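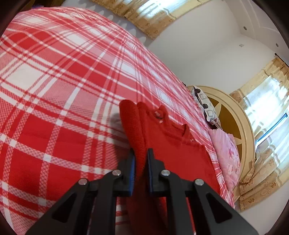 Fold segmentation on the red knit, 28th May

Print | E-mail this entry
Reading time: 1 min

Spent most of the day on the fold scorer, and I'm happier with it than I was last week. The trouble is still red on red - a red knit on a plaid with big red blocks, so the color channel is close to useless along the left side of the grasp. I turned its weight right down and let the texture branch do the work, and the fine knit between the jaws now comes out as its own region.

What it doesn't get is the second layer just right of the pinched fold. There's a dark crease between the two, plain enough to my eye, but the mask runs straight over it and calls the lot one fold. Frame 3571 is the one to open if you want to see it. Cirilo, I left your Zunska smoothing pass on, and I suspect it is eating the crease. I'll rerun with it off, 2000 steps, same seed (134).

The fisheye correction still needs redoing before June.

Comments

Wubit Fikre: Try the smoothing at 4 before you drop it altogether! It kept thin creases for me on the Barnside set.

Cirilo Varela: Guilty, probably. Send me the mask?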